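Card Night Moves to Thursday

Card night at the Priltport hall moves to Thursday starting in May. Doors open at 7:30 and the first hand is dealt at 8. The Savent room upstairs is still closed for the new floor, so we will be in the front room until further notice.

The round table mats have been a success. They lie flat on the hard tabletops and the cards are much easier to pick up off the cloth than off bare stone. We bought them with the money left over from the Brostport weekend, which brought in $589 after the hall rental was paid. There is enough left for new decks, and those have been ordered.

A few notes on looking after the mats. Please roll them with the printed side out and put them back in their tubes at the end of the night. Do not fold them. Drinks go on the side tables. If something does spill, blot it with a dry towel and tell whoever is running the desk. Please do not use spray cleaner, which took some of the white printing off one mat last winter.

Before you leave, count your deck. We had 2 decks come up short last month and both had to be thrown out. A full deck is 52 cards plus the jokers, and the jokers stay in the case even if your table does not play with them. Put cards away with all the backs facing the same way.

Chacko, the rummy variation several of you asked about, will be taught at the table nearest the door. It takes about 55 minutes to learn and play one full round. Beginners are welcome and there is no charge for the first visit.

Regular members pay at the desk as usual. Parking is behind the building. The side gate is locked at 11, so please move your car before then if you plan to stay and help clean up.

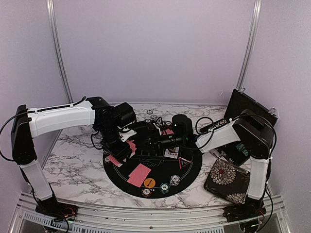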